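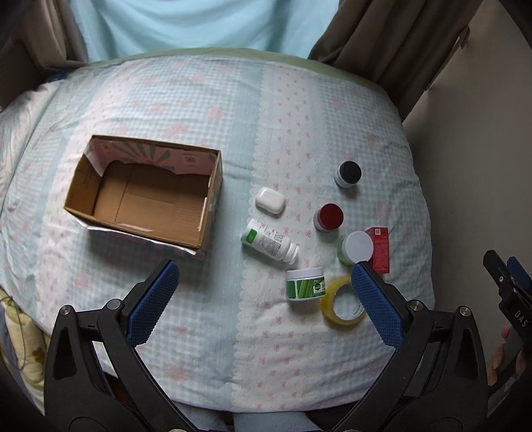 Marero Parcel Swap: list archive
Subject: Re: packing jars and bottles without a disaster
Date: 2 May 2018
Posted by: the Ludow end

Hello all,

What a good question to come back from a long weekend to! I've been meaning to write something about jars for ages and never got round to it, so forgive the length, and skip to the end if you only want the bit about the September round.

I'll answer in between your paragraphs, it's easier for me to keep track that way.

> I'm new to the swap and my first parcel is due to go off to the Thaler
> group at the end of next week. It's nearly all jars and bottles (creams,
> vitamins, that sort of thing) plus a couple of small boxed items. I've
> never posted anything heavier than a birthday card and I'm a bit nervous
> about it. Do you all buy new boxes?

Welcome! And no, please don't buy a box. I haven't bought one since I joined. Nearly everything I send goes out in a box that came in with something else in it, and the nicer the print on it the happier I am. I've got a soft spot for the ones with a pink and teal pattern, they cheer up the whole business of parcels. If the outside is covered in somebody else's labels and you can't peel them, you can open the box out along its glued seam, turn it the other way round and stick it back together, and then you've got plain brown on the outside and a lovely surprise on the inside for whoever opens it. I adore getting one like that.

Do look at the edges, though. A torn edge on a flap doesn't bother me at all, tape takes care of it. A soft corner does. Press each corner with your thumb, and if it gives, find another box.

> What do you pack on? I've been doing it on the kitchen table and things
> keep rolling off.

The bed, every time! I can't recommend this enough. Spread everything out on top of a quilt and nothing goes anywhere, even the round things, and if you do drop a jar it lands on something kind. I lay the box to one side and put all the contents out next to it before anything goes in. It's so much easier to see what you've got. I tend to leave tall bottles lying on their sides and stand the small jars up, and then I look at the whole lot for a minute or two and try to imagine it inside the box.

It's the looking that makes the difference. When I started I used to pick up whatever was nearest and push it in, and I'd get to the last pot with no room left and have to tip it all out again.

One warning about beds: check the quilt before you seal up. I once posted a parcel to Thaler without the one thing they'd asked for. It was in a fold of the blanket and I found it that night with my foot.

> Is there an order things should go in? Big first?

Heavy first, I'd say, whatever its size. A short full jar can weigh a good deal more than a tall bottle of tablets, so pick them up and go by your hands. Heavy things go on the floor of the box, towards the middle if you can manage it, and light ones fill in at the sides and on top.

After that I go by shape. Round jars are a nuisance side by side, they leave gaps that are no use for anything, but a jar on its side with a bottle laid slantwise next to it will often settle down very nicely. Don't be afraid of laying things on their sides as long as the lids are properly tight. I know some people on here like everything upright and I used to be one of them, and I do still stand up anything runny.

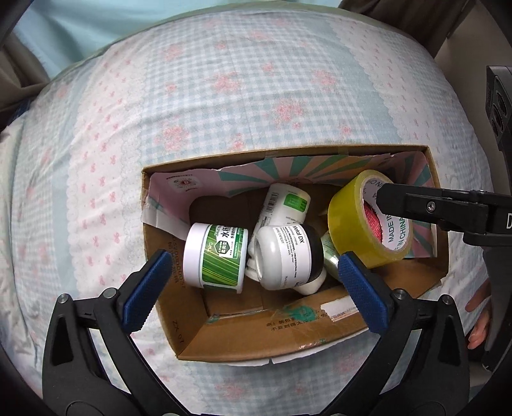
White-lidded jar on its side at the left front, Metal DX bottle lying diagonally next to it, tape roll on its edge at the right.

Of course you still need filling in between. Hard plastic on hard plastic makes a dreadful rattle, and rattling is what loosens lids. I use whatever's in the house: paper bags, old tissue, a clean tea towel if the other person would like a tea towel (they nearly always would!). Pack it into the gaps fairly hard. Then close the flaps with your hands and give the box a gentle shake before you tape it. If you can hear anything moving, open it up and add more. I do this two or three times with most parcels and I don't mind a bit.

> Should lids be taped down? And what about little cardboard boxes, do
> they need wrapping?

Lids: a single strip over the top and down both sides for creams and anything liquid. Fold one end of the strip under so there's a tab to pull. I can't tell you how pleased I am when a parcel arrives with tabs on. Bottles of tablets with a seal under the cap can go as they are.

Pop each liquid thing in its own small bag as well. If it does leak, that's one bag to deal with, and the rest of the parcel is fine.

Little boxes get crushed if they're at the bottom. Put them in last, on top, or slide them down a side where there's a flat wall to lean on. I don't wrap them, I just keep heavy lids away from them.

> What tape are you using? Mine keeps splitting.

Ordinary clear or yellowish parcel tape, the wide kind. I get through a 50 metre roll more quickly than I'd like to admit. Splitting is mostly down to age in my experience. A roll that has been in a cold shed all winter will split whatever you do with it, so bring it indoors for a day and try again. And turn the end over on itself after each use, so you aren't scraping at it with a fingernail next time!

I keep the roll with the parcel the whole way through, even sitting in the box among the jars while I'm working out what goes where. It stands in nicely for whatever I haven't fetched yet. You do have to remember to take it out again. The Thaler group have had 2 of my tape rolls over the years and have been very gracious about both.

For closing, I run one strip along the middle join and well down each end, then one across each end so that it makes a capital H. Same on the bottom, and do the bottom first, before there's any weight in it. If the box has come to you with tape already on the bottom, put fresh over it anyway.

> Finally, is there a weight limit? I couldn't find it in the joining
> notes.

It's 3000 g for the swap, box and filling included. That's our own limit and was agreed when we started using Zornico for collections, so that everybody's postage comes out much the same. Weigh it with the flaps shut but before the final tape, and leave a bit in hand. Kitchen scales are fine. If the box hides the display, stand a mixing bowl on the scales, set them to nought and balance the box on the bowl.

If you're over, don't take out the filling. Take out a jar and keep it for next time.

> Thanks in advance, and sorry for so many questions. I'm really looking
> forward to it, I just don't want to be the person whose parcel arrives
> as soup.

Please don't be sorry, this is precisely what the list is for, and it's lovely to have somebody join who's asking before and not after. I've had one soup in all my time here (hand cream, all through a bag of dried apricots) and the person who opened it was still speaking to me afterwards.

A few more bits that didn't fit under any of your questions:

Write a list of the contents and put it on the very top, under the flaps. Things with labels in another language are a joy to get, but do add a line in English saying what each one is and how it's meant to be used. I've had some beautiful jars that stayed unopened on my shelf until I found somebody who could read them to me. Anything you swallow should go in its original container with the label on, please, no decanting.

Check your dates. We ask for 12 weeks left on anything with a use-by.

Cross out old barcodes on the outside of a reused box with a thick pen. The sorting machines will read any barcode they can find and your parcel may go on a little holiday.

Put the address inside as well as outside.

Now, September. The Marero end have offered to host the round, and the theme is going to be bathroom shelves, so it'll be jars and bottles for everyone! I'm so pleased. If you'd like to be in it, reply to the list with your end (Ludow, Thaler or Marero) and whether there's anything you can't have, perfumes and nut oils especially. Pairings will go out in the usual way. If you've got spare boxes of a decent size, flatten them and hang on to them, as there's always somebody who's short in the last week.

And would anyone who has a good method for glass dropper bottles please write in? I've only ever rolled them in socks. It works, but then I've got no socks.

Happy packing, and do tell us how the Thaler parcel gets on!

The Ludow end

--
Marero Parcel Swap
To leave the list, send a blank message with the word "leave" as the subject.
Please trim quoted text when replying.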